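I look after the two-arm wire sorting cell at Cororura. Every few weeks I get told it basically looks after itself. It does not. A thread on what the upkeep is like, for anyone being sold one of these.

The cell is two arms on one aluminum rail, three baskets along the back, wires in the middle. Bidivetti sold us the software on top with the line "set once, run anywhere." We moved a basket two inches in February and lost a morning to it.

First thing I check is the purple cable on each arm. It follows the arm from the gripper down, and there has to be a loop of slack at the wrist. Too little and it tugs when the wrist rolls. Too much and it snags on whatever is nearby, usually a basket rim.

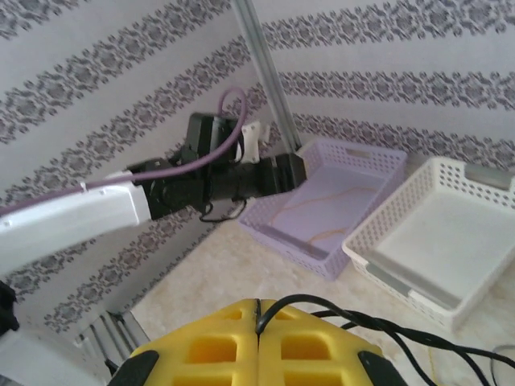

So I move each arm by hand to its worst pose, look at the loop, adjust, do it again. The manual gives this one sentence. I budget half an hour and I have never come in under.

Second thing: mounting plates. Both arms bolt to the same rail, so a plate that works loose on one side looks like a calibration problem on the other. I chased a "vision error" for two days once. It was a bolt.

I now mark every bolt head with a paint pen and look for the line before I open a laptop. Cheapest sensor in the building.

Third: the little boards under the plates. A green light there means the board has power. It does not mean the arm is healthy, it does not mean the bus is clean, and I wish the Kurkari training slides would stop saying "green is good."

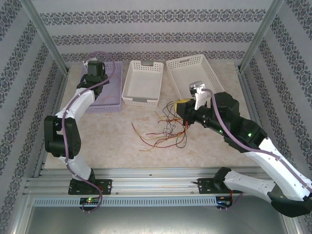

Obadia Nzioka: we stopped trusting the lights too. We log dropped packets per joint now, and the elbow goes bad well before any LED changes. Worth the afternoon it takes to set up.

Agreed, and I'm stealing that. We only log at the base right now, so a flaky elbow and a flaky wrist look the same to me until I start wiggling connectors.

Fourth: basket positions. The sales demo had them dropped in any old place. Ours get put back against the same reference every time, because a thin wire gives you very little room to be wrong. Miss low and the fingertips hit the floor of the basket. Miss high and you close on air.
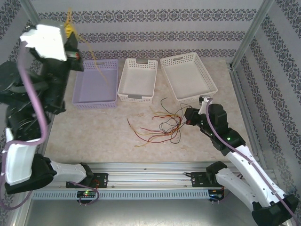
Yellow bundle over the lavender basket, the rest still on the mat.

Fifth, and the one I get asked about most: fingertips. We run printed yellow fingers with black rubber pads. The vendor rates the pads for 1,000 cycles. Whose cycles? Picking what? I asked Nyanda twice and got a brochure both times.

My own rule is dull. Clean the pads at the start of a shift, close the gripper on one thin strand, pull. If it slides, clean again. If it slides again, new pads. I don't care what the cycle counter says.

Also check that the two tips meet evenly. Printed parts creep. I keep 4 spare fingers in a drawer and I've used more of them than I was promised I would.

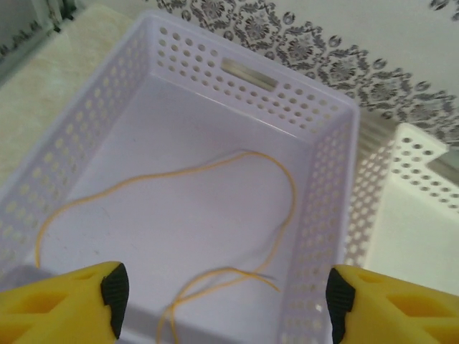 Wrist view, fingers open over the lavender basket.

Do I think the cell is worth having? Ask me after a full year. It's patient with tangles, I'll give it that – more patient than I am. But the hours it saves at the table, I spend a good share of under the rail with a hex key, and that share was not in the quote.

If you're pricing one up, ask the vendor who checks the cable loops and how often. Then wait through the silence. Bolt list and pad notes go up next week once I've typed them.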